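Setembro, fim da tarde

Voltei às molas da roupa. A Aaliyah Perron comprou um saco de 400 para a bancada (exagero dela, mas pronto!) e desde então aparecem-me molas em todo o lado, até no bolso da bata. A ideia de hoje era decidir como se arruma este canto: almofada, cãozinho de peluche, tina das molas, cesto de arame e régua de ganchos, tudo no meio do xadrez vermelho e branco, que continuo a achar lindíssimo e que o Fares Haddadin continua a achar um atentado à vista.

A almofada das conchas fica no canto esquerdo, encostada, e o cão no canto direito. Não mexer nestes dois, por favor, são a minha referência para o resto. A tina vai para o chão.
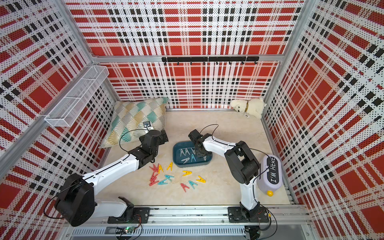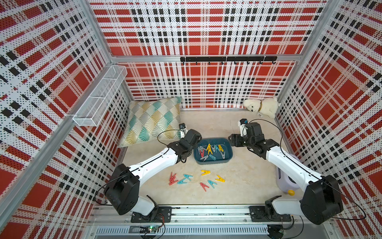

## O que ficou por resolver

- O cesto branco da parede esquerda continua sem nada. Eu punha lá as molas já separadas por cor, mas a Tala Ghanem quer guardá-lo para panos. Falar com ela!
- Os ganchos pretos: pensei em pendurar um saquinho de tecido, daqueles da Maltholm, que levam umas 200 molas. Ver se o gancho aguenta o peso, que é pequenino.
- As molas amarelas agarram-se a tudo. Separar primeiro essas, depois as vermelhas, e só no fim as cinzentas e as azuladas (a tina também é dessa família de cores e eu confundo-me toda).
- Perguntar ao Fadi Saliba se ainda há etiquetas na gaveta do fundo. Ele jura que sim, eu procurei e só encontrei fita-cola seca.

Amanhã trago o saco da Maltholm e experimento.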